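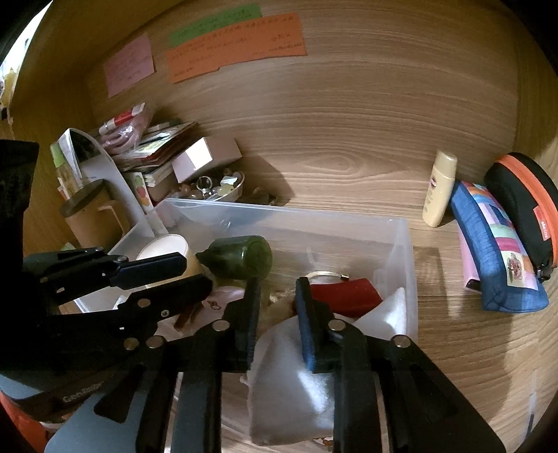
Róisín Gallagher wrote:
> Second unit is doing it as well. Fingers close fine for the first 20 picks, then the right one lags and the pouch slips. Logged width stays at 80 the whole time, so nothing flags it. Is it the pad or the encoder?

Encoder coupling, I think. We had the same on the Pirkum rig: the grub screw backs off and the reading freezes - no error, just a flat line. Tighten it, add threadlock, then run 400 empty cycles before going back in the bin. Please bin Saturday's logs from both units.

Keep fingers clear while it cycles, the stop is slow.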